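Lab Supplies Helpdesk
Ticket: Round-bottom vials tipping and rocking in cork rings, bench 2
Opened by: Colm Heffernan
Assigned to: Alasdair Semple
Category: Glassware and bench fittings
Status: Closed

Colm Heffernan, 9:10 am
The small round-bottom vials on bench 2 do not sit straight in the new cork rings. They settle at a slant, and if the bench is bumped they rock. The rings came in the May order from Vileck. We used Kruger rings before that and did not have the problem. No breakage so far. I need this sorted before we weigh out the next set of samples.

Alasdair Semple, 9:45 am
Also tell me what is under the ring. Has the bench covering changed?

Colm Heffernan, 10:20 am
The covering is the black cloth. It was washed last month and went back on after that.

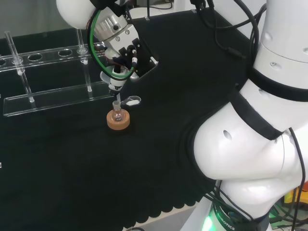
The rocking is worst with very little in the vial. A full one is heavier and stays put better. The one I'm asking about has only a small amount of reddish-amber material at the bottom, and the cork under it is the thick type with the light brown surface. I tried a second ring from the same bag and got the same result. I have not tried a Kruger ring on this cloth because the old ones were thrown out.

Alasdair Semple, 11:05 am
Two things to check.

1. Lift the ring and feel the cloth under it. If there is a fold or a seam, move the ring to a flat spot.
2. Turn the ring over and try the vial again. The hole on the Vileck rings is cut wider on one face. The wide face should be up.

Leave the acrylic rack where it is for now.

Colm Heffernan, 1:30 pm
Done both. There was a seam under the ring. I moved the ring off it and the rocking stopped. The ring was also wide face down. With it turned over the vial sits lower and straighter.
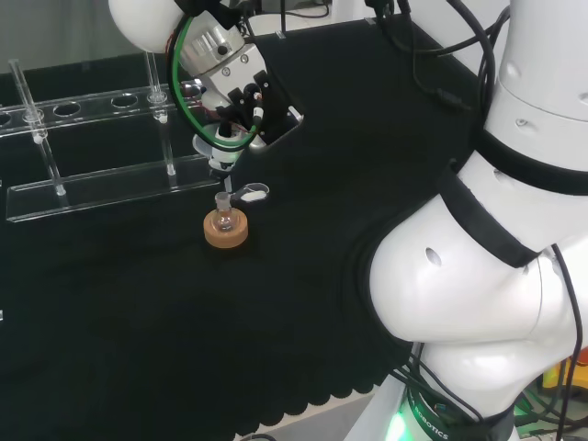

Next question is whether we can store the vials in the rack and skip the rings. We have 400 of them to get through and ring space is limited. I took the tubes out to test it. The row of round holes in the upper bar looks close to the right size, but the base plate is flat, so a round bottom would have nothing to hold it. The gray caps would also have to clear the bar. I haven't measured the holes.

Alasdair Semple, 2:15 pm
Don't use the rack for round bottoms. It is a tube rack and is meant for straight tubes and rods. If the holes are slightly too big the vial drops through and lands on the plate. Stay with the rings. I can order more, part Gustico 3000, which has a deeper hole than the Vileck ones. Do you want a pack?

Colm Heffernan, 2:40 pm
Yes, one pack please. The flasks with the round bulbs will need them too.

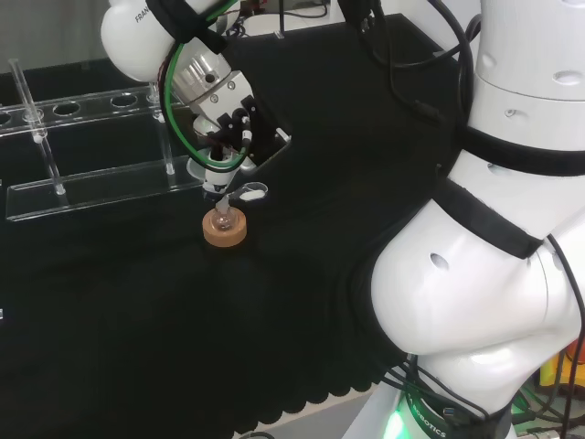
Can you also find out if the cloth comes without a seam? I can keep the rings away from it, but the next person on the bench won't know.

Alasdair Semple, 3:25 pm
Rings ordered. The cloth only comes hemmed and seamed at that width. I suggest turning it so the seam runs along the back of the bench. Closing this. Reopen if the new rings don't fit.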